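Chapter 6
Dressing Small Tables

6.1 Scope of the chapter

Chapter 5 dealt with seating. The present chapter covers the objects placed on a table once the room itself is furnished: flowers, cards and card holders, bottles, and the clear space left between them. The methods apply to tables used by two to four people in tea rooms, waiting areas and small guest houses. Banqueting is treated in Chapter 9.

A dressed table has a working area and a display area. The working area is kept free for plates, papers or elbows. The display area holds everything that stays in place between one user and the next. On a table set against a window, the display area normally runs along the window side, and tall items are kept low enough to leave the latch within reach.

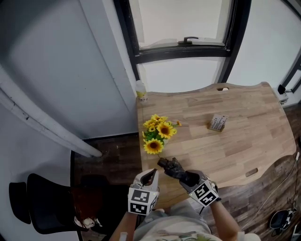

Artificial flowers are handled differently from cut stems. They need no water, so a vase is chosen for weight and width of neck alone. Before arranging, the bunch is laid flat and the heads are turned by hand until they face in different directions. Large heads such as sunflowers are set first, and smaller blooms fill the gaps - leaves are bent outwards last. Wired stems should be bent over a thumb and never folded sharply.

Card holders stand upright and square to the main seat. A holder with a wooden base may be placed directly on a wooden top. Metal bases require a felt pad.

6.2 The Ronden survey

Figures in this chapter are taken from the Ronden survey of table layouts (Ejigu, Apr 13, 2018), which recorded 2,951 tables in Brornside and Chacko. Of these, 2,073 carried flowers of some kind and 995 carried a card holder. Section 6.3 sets out the method of recording, and Table 6.1 gives the results by size of tabletop.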